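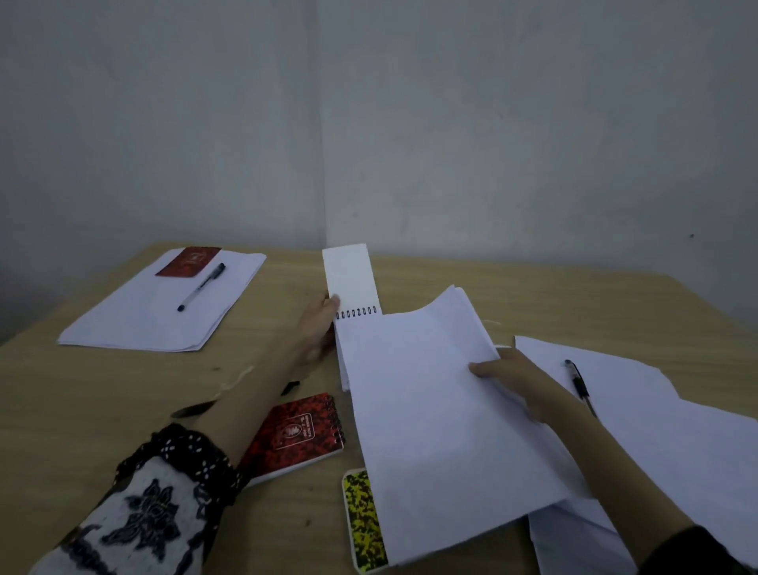 **Océane Penner**
Research lead, Benlow Desk Work Set

# Benlow Desk Work Set

Benlow is a set of first-person recordings of people tidying, sorting and stacking stationery at a table, supplied with hand labels and a small trained model. It is meant for groups teaching two-armed robots to deal with paper. The current release is January 2018.

Paper is a poor fit for most of the methods we have. A block or a cup keeps its shape when you pick it up, and a planner can treat it as one thing with one position. A bundle of loose sheets bends and fans at the corners, and can become two bundles if it is gripped too lightly. People manage this with both hands and hardly look at it. We wanted recordings that show what the two hands do, close up, in enough quantity to train on.

In the view at the top of this page the left hand has a narrow spiral-bound pad held upright against a thick bundle of paper, and the right hand has the right edge of the bundle with the fingers over the top sheet. We call this a braced hold. It comes up often in the set and it is the part of the work that the earlier Plitano recordings, made from a fixed overhead view, could not show well. From above, the fingers on the top sheet hide the thumb and the side of the stack is not seen at all.

## What is in the set

- 1,322 recordings, each one a single tidying or sorting task from start to finish
- 61 people, of whom 90 per cent are right-handed
- Labels for each hand separately: reach, grip, hold, shift, release
- Object labels for loose sheets, bundles, notebooks, pads, pens, cards and small loose parts
- Marks for the start and end of every braced hold
- The Waaka model, trained on the set, with weights and settings files

Each recording comes as a video file and a plain text label file with the same name. There is no sound. Faces do not appear, and any recording in which a name or address could be read on a sheet was taken out before labelling.

## How the tasks were set

People sat or stood at an ordinary table and were given a short written instruction, such as "put the paper in one pile and the notebooks in another". We did not tell them which hand to use or what order to work in. They could stop to square up a stack if they wanted to, and most did. They wore their own clothes, so sleeves vary a good deal. Patterned sleeves and trims are kept in on purpose, as the first version of our hand finder was thrown by them.

The layouts were not tidy to begin with. Pens were left lying on top of paper, and small notebooks were allowed to slide partly under bundles. An item with only a strip of its cover showing is labelled as present and marked "part covered". If an annotator could not say what a small dark item was, it was labelled "small loose part" and left at that. We found that guesses at this stage did more harm to the model than gaps.

## Labelling

Kheri Shemweta wrote the labelling guide and ran the two rounds of checking. Every recording was labelled by one person and looked over by a second. Where the two disagreed on the start of a grip, the later time was kept.

The hardest call was the difference between a hold and a shift. A hand resting on a bundle is nearly always moving it a little. The guide counts it as a shift only when the bundle has moved by more than the width of a finger. Dineo Joubert argued for a finer limit and the label files have a spare column for it, which is empty in this release.

## The main result

We trained Waaka in two ways. In the first, each hand was treated by itself and the model had to predict its next action from that hand's own history. In the second, each hand was also given the state of the other one. Both versions saw the same recordings and were tested on people who were not in the training part.

The second version was better on every action, and the gain was largest on release. The left hand tends not to let go of a pad or notebook until the right hand has settled on the bundle, and a model that cannot see the right hand has to guess. On single pens lying in the open there was hardly any difference between the two — one hand does the work and the other waits.

We then used the predictions to time the arms on a Henitton two-arm bench. The task was to lift a bundle with a notebook standing against it and set both down together. Out of 100 trials, the paired version completed 90 without dropping a sheet and the single-hand version completed 61. The bundles were plain white office paper and the notebooks were small spiral ones. We have not tried glossy paper or anything stapled, and the figures should not be read as covering them.

Most failures in the paired version were at the corners. Where the top sheets had lifted and curled, the gripper went in under them and took only part of the bundle. Ilze Mockus is working on a press-down step before the grip, copied from what people do with the flat of the hand. It is not in the present model.

## Limits you should know about

**View.** All recordings are from head height, looking down at the table. A model trained only on these does badly when the camera is at the wrist.

**Colour.** White paper on pale wood is common in the set and white paper on a white table is rare. Expect sheet edges to be missed on very light surfaces.

**Forearms.** Items next to or under a forearm are labelled only while some part of them can be seen. There is no attempt to carry a label through when the item is fully hidden.

**Counts.** Loose sheets that overlap are labelled as one group. The set is of no use for counting pages.

**Left-handed people.** There are too few for separate results. Mirroring the video helps a little, though it also mirrors printed covers.

## What you need to run it

The label files open in any text editor or spreadsheet. The Waaka model runs on a single desktop machine with a graphics card and will run without one, slowly. The reader scripts expect the folder layout to be left as supplied — if you move the label files, change the path in the settings file as well.

The bench code is supplied as it was used. It talks to our own arm controllers and will need rewriting for yours. The part that turns predictions into timings is kept in its own folder and has no link to the hardware.

## Versions

**January 2018** — Full set, both rounds of checking complete, paired Waaka model added. Braced hold marks added to all recordings.

**First release, the previous July** — Part set, single-hand model only. Label times in this release were rounded to the nearest second and should not be mixed with the current ones.

## Getting a copy

Benlow is free for research and teaching. Commercial users need a licence, which covers the recordings and the model together. Send a short note saying what you plan to do with it and who will have access. Caroline Rashidi handles requests and will reply with the agreement form and a download address. Please report label errors to her as well, giving the recording name and the time in seconds. Corrections go into the next release and are listed in the change file.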